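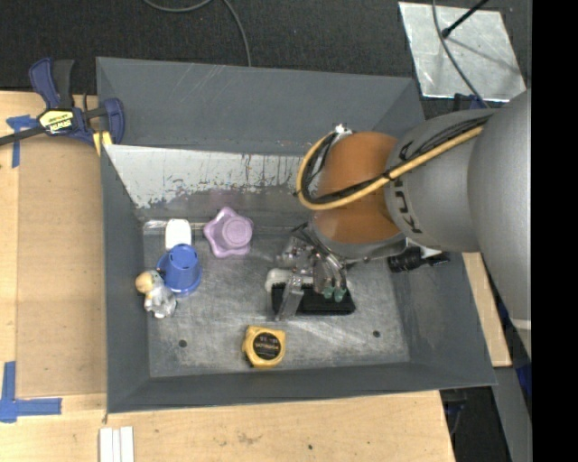

4.2 Wear on the floor and lower walls

The bins in the study were all of the same pattern: open at the top, with sloping walls and a flat floor, and painted gray when new. We looked at 44 of them at the Plenby site, and each had been in use for at least 9 months. Dzifa Ofori and Elif Naz Ertürk graded every bin separately and then compared sheets. Where their grades differed by one step, the higher grade was kept. Where they differed by more, the bin was graded again from scratch.

Wear was not spread evenly. The floor was nearly always the worst part, and in most bins little or no paint was left on it. Figure 3 is typical of what we graded as a 4 on the floor scale. The metal is bare and scuffed, with many fine scratches and a cloudy look where it reflects light. The scratches are shallow and we would not expect them to affect the strength of the bin. They matter for cleaning, which is taken up in Section 5.

Paint loss low on the walls followed a different pattern. On the floor the coating had thinned gradually, but on the lower walls it tended to come away in flakes, leaving an edge that could be lifted with a fingernail. The worn panel at the foot of the back wall in Figure 3 has this kind of damage: ragged spots, short vertical streaks and a jagged edge at the lower left. Higher up, the same wall has only faint pale scratch lines. We recorded the two zones separately for this reason -- a single grade for the whole wall would have hidden the difference.

The goods themselves explain part of this. Bins at Plenby hold mixed small items, and the mix changes several times a day. Soft packs slide down a sloping wall without leaving a mark. Hard items with a straight edge, such as the black brush-like piece lying lengthwise on the floor in Figure 3, are more likely to drag against the metal when they are moved. In the drop trials, hard-edged items left a visible line on fresh paint far more often than rounded ones did. The bins coated with Bonex did somewhat better in these trials than the standard finish, though the gap closed after 3000 drops.

We had expected the fill level to matter as well. Bins kept nearly full should protect their own floors, as most of the contents never touch the metal. The site records were too patchy to test this properly. Staff noted the fill level at the start of a shift but seldom at the end, and bins were swapped between lines without a note being made. The Ultano line kept better records, but it had only 3 bins of this type.

Dents were rare and are left out of the grades. Those we found were on the upper rim, where one bin had been stacked on another, and they had no clear link to the wear inside.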